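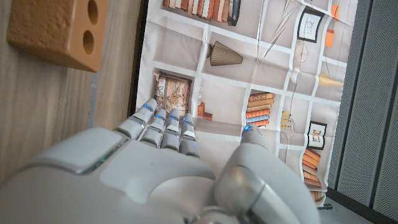
Bench rules for two-armed robots

Bench rules are the house rules a workshop keeps for robots that handle things on a table. They sit underneath the formal safety standards, and I've grown rather fond of them. The set I know best is the Rultar list, which began as a single sheet at Pleritz and now has 40 entries (six of them about cables!). 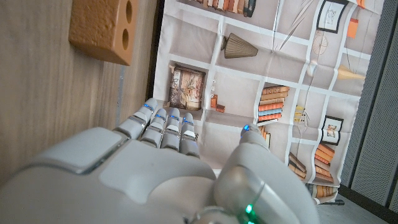
Most of the list is plain good sense. Hands start slow and stay slow near anything fixed, and whoever holds the stop button does nothing else. A session lasts 40 minutes at most - then you check every finger joint before carrying on.
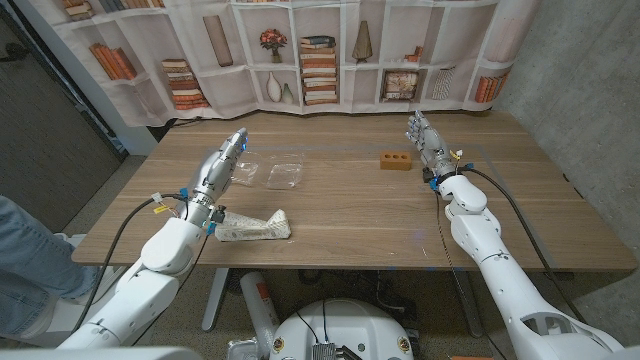 Marking out the table comes next, and it's the rule people moan about most. Rultar wants the work area shown on the surface itself, so anyone walking up can see where the hands are meant to go. Thin tape does fine, like the pale blue lines on this wooden table, and the clear plastic containers get treated as breakable whatever they're made of. Tags stay on the wrists, where you can read them without leaning in. Censide, which adopted the list later, asks for a fresh outline every Saturday.

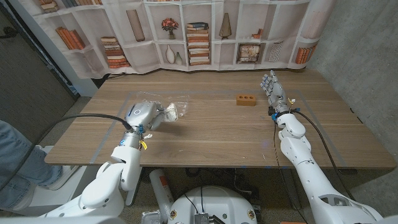

Grīnberga objects that tape alone is too weak a rule, and would like a speed limit written beside it for each kind of object, soft things especially. I can see the point, though I'd hate to be the one filling in the table. The current draft leaves speeds to each workshop.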